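Unit 4 handout: working rules for hand-held gripper demos
Skidmont short course, rev. 2
29 May 2021

Carried over from unit 3: a demo is only worth keeping if somebody else can read it later without asking you. Most of the rules below come down to that. Print this, bring it, write on it.

1. Before you pick anything up

- Log sheet first. Operator initials, task code, session number.
- Cables run back toward your body, never across the table. Check behind you too, floor cables count.
- Markers clean and flat. A lifted corner = stop, replace, recalibrate. No tape over the print.
- Sleeves clear of the markers. Plain sleeves are best.
- Other people in the room is fine. Other people reaching over the table is not.
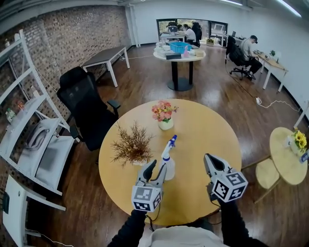 - Both tools up and open before the start call. Hold still, say the task code out loud, then go. If you forgot the code, start again, dont add it later by hand.
- Start pose same every time. We compare first seconds across sessions and a sloppy start wrecks the comparison.

2. Jaw check

Once per session and again after any drop, however small. Open full, close full, open full. Look at the pads. Listen. Grit in the hinge sounds like sand, you will know it.

Pads get wiped with a dry cloth only. The Drillska sheet says solvent is OK, our house rule says no. House rule wins.
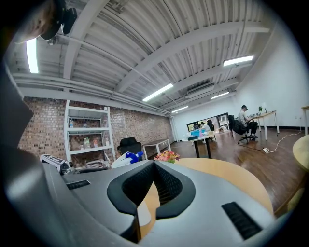

Fig. 2. Jaw open over the tabletop, pads and notch in view.

Write down pad wear as good / fair / replace. No other words please. "Kind of ok" is not a grade. The Hosska set had 1,511 logged demos and 224 had to be thrown out over missing or unreadable pad notes. That is a lot of work in the bin for one blank box.

3. Approach and grasp

- Come in slow. Last hand-width slower still.
- One tool leads, the other waits. Decide which before the start call.
- Bottles: stay upright unless the task card says tilt. Grip the body, keep off the trigger.
- Don't squeeze to be sure. Close till it holds, stop there.
- If it slips let it slip. Do not catch it with your knee, hip, free hand etc. Log as slip and carry on to the end pose. 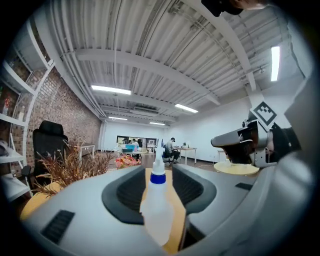 Fig. 3. Spray bottle upright between the sides of the cradle, second gripper at right.

Common fault: second tool drifts in early becuase the operator is thinking ahead. Shows up in the data as a hesitation. Redo.

4. Two tools close together

Keep a gap you could pass a fist through unless the task needs contact. Markers facing out. If one tool hides the other's marker, the pose estimate can jump and you may not notice till playback.

Do not rotate both wrists at once. One, then the other.
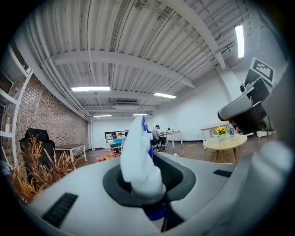
The fist gap is too generous for small objects. Esposito, answering the draft of these rules in February, wrote that on anything narrower than a cup the operators end up twisting their elbows out to keep the gap, and the twist does more harm than the closeness. Asked for a two-finger gap on small items and a note on the card.

Fair. Adopted for small items only, see card 2. Everything else keeps the fist rule for now.

5. Stopping

- Anyone can call stop. No reason needed at the time, write it after.
- Stop means tools open, down on the table, hands off.
- Partial demos are kept but flagged P. Never trim a partial to make it look complete.

For next time: read section 3 again, bring one filled log sheet, and have an opinion on the solvent question.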